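OK, thread time, because I've been reading about seagrass all month and I need to share it with someone! 1/10

Seagrass is a flowering plant that lives in salt water. It has roots, it makes seeds, and the mud under a healthy meadow can hold carbon for a very long time if it's left alone. 2/10

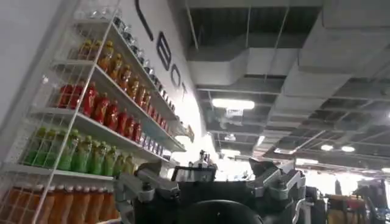
Last edited in April

The meadow I keep going back to is off Grondport. Boats used to anchor right on top of it and every chain dragged a bald circle into the bed. New moorings went in at the north end, 70 of them, with floating lines that stay off the bottom. 3/10

Valentin Oprea has been planting the bald patches by hand. This season: 1,080 shoots, each one pinned down with a bent bamboo stick. I got to help with one tray and I'm still buzzing. 4/10

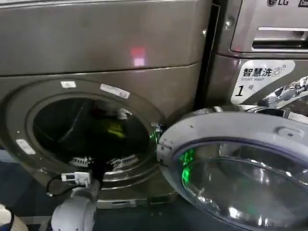

Eelgrass blades are long and thin and they slow the water down as it passes over. Slower water drops its silt, the silt builds up, and the carbon gets buried with it. New spring growth is such a great color, too. Think of the yellow-green thing in that washer drum, only with sun coming through eight feet of water – so pretty. 5/10

The sediment cores are the part I'd love to see more of. The Magbanua cores only go down so far, and the lowest section still had old root bits in it!! 6/10

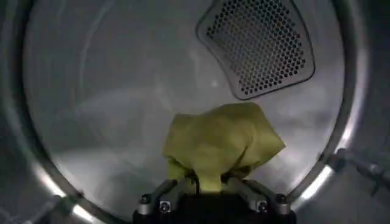 7/10 WHAT ABOUT SKANPORT?

Different story. The water there is cloudier and the grass stops much shallower. Dellano has 8 test plots along the breakwater, seeds only, no shoots. Too early to say, but I'm checking for updates way too often.

8/10 If you have a boat, look for sand before you drop anchor. Dark patches are often grass.
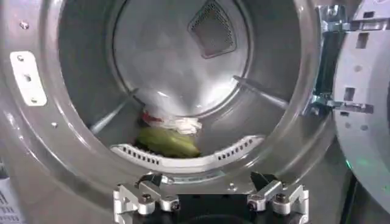 Looking into the drum.

9/10 Seed collecting at Grondport starts up again at low tide next month, bring boots that fit. Mine did not.

10/10 Will add the core photos when Valentin sends them over. Ask me seagrass questions in the meantime, please!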